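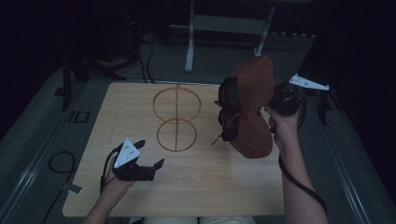

# Wire armature drooping after glazing paste, what gauge are you using?

**tannerloop**

Making a run of open wire forms for a craft fair in February. Two rings on a center rod, freestanding, nothing solid inside. Wire is 18 gauge annealed steel with a brown paper wrap. They stand fine bare. After I brush on the stiffening paste, the upper ring leans by the next morning.

Paste is Boka, the thick version, two coats. Rod is the same wire doubled and twisted. Should I go up a gauge or change the paste?

**mk_halfhitch**

Change the rod first. Twisted pairs of annealed wire are not stiff in bending. Each strand still bends more or less on its own until you solder or glue along the full length. Use a single straight piece of hard-drawn wire or thin music wire and leave the rings as they are.

**oxbow77**

Disagree. The rod is fine if it was fine bare. The only thing that changed is the paste, so look there. Boka thick goes on heavy and holds water for hours. The paper wrap soaks it up and you have a wet sleeve hanging on soft wire at the worst possible height. Thin it, or use Mulla, and do one coat at a time.

**mk_halfhitch**

A structure that only just stands up bare has no margin. Any coating will find that out. Mulla adds weight too.

**oxbow77**

Less weight, and it sets in under 2 hours. The lean he describes happens overnight, so set time matters.

**tannerloop**

I weighed one on the kitchen scale. 9 grams bare, and I forgot to weigh it wet. Will do that on the next one. Rings are tied to the rod with thread, not soldered. Should have said so earlier.

**pewter_sole**

The thread is your problem. A thread lashing over paper wrap is a pivot. Once the paper gets damp it compresses, the lashing loosens, and the ring rotates around the joint. Check whether the rod itself is still straight. If it is, both of the people above are arguing about the wrong part.

To fix it:

1. Strip the paper where the ring meets the rod.
2. Lash with fine bare wire, at least four turns, crossed.
3. Touch the joint with thin CA glue and let it cure.
4. Re-cover with a strip of paper after that.

**mk_halfhitch**

Agree on the joints. I would still replace the rod.

**tannerloop**

Laid a steel rule against it. Rod is straight. The lean is all in the upper joint.

**oxbow77**

Then dry it upside down as well. Hang it by the bottom ring and gravity pulls the joint into line. I did 100 small forms this way for a window display on Ikolura and lost two.

**gantrymoth**

Hanging only works if the form is symmetrical. Anything off center will set crooked in the other direction. For stacked rings it should be OK.

Does the paste discolor the wrap? I used the Dimaculangan sealer on brown paper and it went noticeably darker, and patchy at the overlaps.

**tannerloop**

Slightly darker with Boka, even all over. I don't mind it.

Did one with wire lashing and CA this afternoon, same rod, same paste, two coats with a full dry between. Hung it from the bottom ring as suggested. Stood it up at 9 pm and will leave it overnight.

**pewter_sole**

Mark the top of the rod against a wall with pencil so you have a reference.

**tannerloop**

Next morning. Top of the rod is on the mark and the upper ring is level by eye. I'll redo the joints on the rest and leave the rod alone for now.

**mk_halfhitch**

Bump one with your sleeve before you pack them all. That is the load they will see at a fair.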